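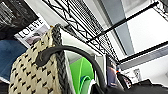

Setting up the wrist camera and picking up bags by the handle

This is part four of the Grilo build notes. Grilo is the arm I am building at home, on a trolley, for taking things from shelves and putting them back. In part three we finished the gripper and the wiring. Now we mount the camera on the wrist and teach the arm to find a handle.

I wrote these notes first for the members of our shared workshop in Stevdale, so excuse me if I sometimes mention a drawer or a machine which you do not have.

What you need

The arm from part three, with the gripper closed and the power off
One small USB camera with a fixed lens
The Bisby bracket (print file is on the downloads page)
Four M3 screws, 10 mm long
A USB cable long enough to go down the whole arm
A bag with a stiff handle

Do not start with a soft cloth bag. A soft handle falls down flat and the gripper has nothing to go under. A tote with a rounded, tubular handle that stands up in an arch is the best for learning. Black is fine if the wall behind is white.

Step 1. Print and fit the bracket

Print the bracket with the flat side down. In October I printed mine standing up and it broke between the layers the first time the wrist turned. Put all four screws in by hand, then tighten them in a cross, a little each time. The plastic is soft and you will feel when it is enough.

The camera must look past the fingers. It is correct that the gripper covers some part of the view along the bottom. If you can't see the gripper at all, the camera is too high and you will not know where your fingers are.

Step 2. Lead the cable

Turn the wrist slowly by hand to both ends of its movement. Leave a loop at each joint which stays slack in the worst position. Fix the cable with tape first, and with ties only when you are sure. I had to cut 60 ties from the 2020 version of this arm and I don't want to do it again.

Step 3. Set the focus

Near objects or far objects, you must choose. I set the focus for the distance where the bag will be before the grip, so the fingers are blurred and the weave of the bag is clear. Turn the lens ring until you can see the braid on the trim, then put one small drop of glue on the ring.

Step 4. Teach the handle

Start the Tedesco script on the computer and choose "record". Move the arm by hand to the bag, stop, and press the space key. Do this from many sides, also from low and tilted positions. The arm will often arrive there when the trolley is not parked straight.

Keep your normal things in the view. My shelf is a black wire one, with jeans, a magazine and a green folder close to the bag, and I did not tidy it. When I recorded with a clean table, the script learned the clean table. My present set has 772 pictures.

Long dark rods are the most difficult. The script can take a shelf rod for a handle, as both are black and thin. Mark the rods as "not handle" in several pictures and train again.

Step 5. First grip

Set the speed to the lowest value. Keep one hand on the stop button. The lower finger goes under the top of the arch and then the gripper closes. Lift only a little and look if the bag hangs straight. If the script chooses a point near the tab where the handle is fixed, the bag will tip, so correct the point and repeat.

Begin with the bag empty. Add weight later, one thing at a time.

If something is wrong

Picture is black: the cable is pinched at the elbow.
Picture freezes when the wrist turns: the plug is loose, put tape on it.
Arm stops before the bag: check the height of the trolley in the settings file.

Part five will be about putting the bag back on the shelf.

Last changed 12 April 2021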